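Is a refurbished phone with "79% battery health" worth 100 quid off?

Posted in Phones & Tablets > Buying advice

Jade Dawber
Joined in May, 6 posts

I've been looking at a used Salten handset from one of those refurb shops online. It's listed as "excellent condition" and it's £100 less than the same model brand new. Then you scroll down to the small print and it says battery health 79%.

The shop's page says this is "well within normal range" and that I "won't notice a difference in everyday use". Well, they would say that. The battery is 3000 mAh to begin with, which already sounds small to me, and I'm out of the house from 7am until gone six most days. I use maps, I listen to things on the bus, I take a few pictures. I don't play games.

What I want to know is:

Does 79% mean I lose a fifth of the day, or is the number made up?
Can I trust a shop to have measured it properly?
Is it worth paying someone to put a new battery in, or does that wipe out the saving?

I asked in the phone shop in Mararthorpe and the lad just tried to sell me a contract. Please don't tell me to buy a different make, I've had that already from my brother.

wainwright_fan
Replies: 212

Just buy new. Refurb is always a con. My cousin had one and the screen went green.

Allwood Repairs (not a shop any more, just kept the name)
Replies: 1,840

I did phone repairs for a good few years, so take this for what it is, which is one person's opinion from a bench.

The percentage isn't made up, but I wouldn't treat it as a measurement either. The phone works it out by watching how much charge goes in and out and comparing that with what the battery was meant to hold when new. Reset the phone, or charge it oddly for a week, and the figure can move. I've seen the same handset give two quite different readings without anybody touching the battery. So a shop that quotes you 79 may be telling you exactly what was on the screen and still be wrong.

If we take it at face value, you've got a bit under 2400 mAh to play with. On paper that is a fifth less time between charges. In practice the thing people complain about is the last part of the day. An old battery struggles when the phone suddenly asks for a lot of power, so it can drop off sharply when it's low, and cold weather makes that worse. Maps with the screen turned up is just the sort of job that shows it. "Everyday use" on a sales page usually means somebody sitting near a plug.

As for "excellent condition", read what they say it covers. On most of these sites the grade is for scratches and nothing else. A phone can look lovely and be on its last legs inside.

On a replacement: get a price for that exact model before you order the phone. If the fitting and the part come to more than half of your £100, I'd forget it. Ask who makes the battery as well. Some cheap ones claim more than the original ever held, and I don't believe a word of that. Ask if the seal is replaced too, as a lot of places skip it and then your water resistance has gone.

I'd also want to know how long you can send it back for, and whether the warranty covers the battery. Plenty of them call it a "consumable" and leave it out. If that's in the terms, walk away.

Don't put much faith in the camera samples on the listing page either. They're nearly always taken at noon in a park. If you take pictures in the evening, look for ones taken after dark, and at full size.

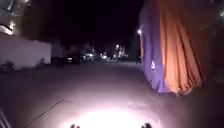 Paved surface at night, bright light close up, darkness further on.

mothballed_tablet
Replies: 37

Mostly agree with Allwood, but I'd be a bit less gloomy. I bought a Salten with a reading in the low eighties and it does me a full day, though I'm hardly on it at work.

What I would do is email the shop and ask how they got the figure and on what date. Mine took ages to answer and then sent a paragraph with no answer in it — I bought it anyway, so I'm not sure what that says about me. If yours can't tell you, ask for one with a new battery already fitted. Some shops have them and don't list them separately.

Also, "up to 600 hours standby" on the spec sheet is for a new phone doing nothing at all. Ignore it.

Jade Dawber

Thanks both, and wainwright_fan I suppose. I checked the terms and the battery is down as a consumable, so I've written back to ask what one with a new battery would cost. No reply yet.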